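Sat 26 February

Up at the usual time, oatmeal, out of the house before the rain got going. I had the gym keys this weekend because Anca Lungu is in Lositz with her mother until Tuesday. She left a list on the desk in her small handwriting and I got through most of it.

First job was the towels, which had been sitting in the dryer overnight and had to be folded. Then the front windows. Then the phone rang, a man asking if we had a pool. We don't. He asked if Ralness had one and I said I thought so.

The main thing on the list was the machines. Anca wants every one of them gone over before the end of the month: bolts, pads, cables, labels. There are 22 on the floor and she had done 10 before she left. I started at the window end and worked back toward the mirrors. The rowing machines are easy. The leg press took a long time because the foot plate had chalk in all the grooves, and I had to go at it with a toothbrush.

The white machine by the mirrors was on the list with "pad" written next to it and underlined. I did that one before lunch, standing up in my shorts and old sneakers with the heating not really on yet. My shins were freezing.

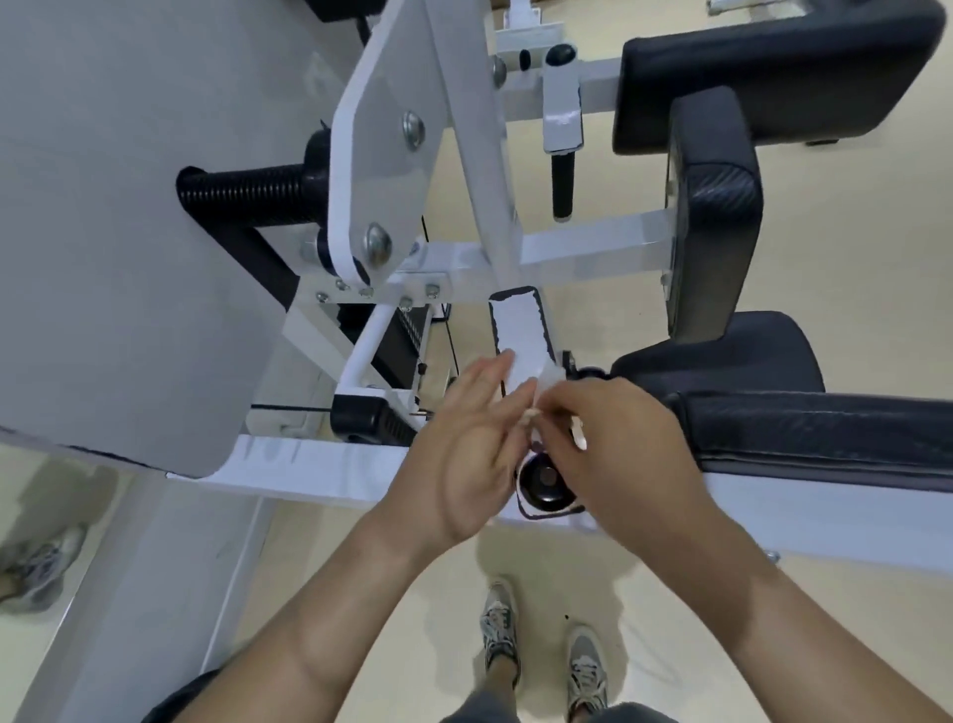

It's fiddly work if you have big hands, and I do. You have to lean in over the lower part and keep your elbows in. I wiped down the gray cover while I was there and checked the big domed bolts, and neither of them would turn, so I left them alone and put a check mark on the list. The small bolts under the crossbar I only looked at. I don't have the right key for those. I'll ask Voicu if he has one in his truck.

Lunch was a cheese sandwich and the rest of the bean soup. Read a few pages of the paper at the desk.

In the afternoon it was quiet. Two women came in for the treadmills and stayed an hour. A boy wanted to know what a day pass costs and went away again. I got four more machines done, then found that we're almost out of the cleaning spray, so I wrote that down for the Femia order along with paper towels and the lemon soap. The last bill from them was $676 and Anca wasn't happy, so I kept the order short.

Locked up at six. Walked home the long way past the bakery, but it was closed. My back is sore from bending and I have a scrape on one knuckle that I don't remember getting.

Called Anca after supper and told her where I'd gotten to. She asked about the pad first thing. Her mother is eating better and wants to go home to her own bed. They had a drive out to the lake but didn't get out of the car.

Tomorrow the rest of the machines, if I can move my shoulders. Need to take the key for the back door off my ring and leave it in the drawer. Also buy milk.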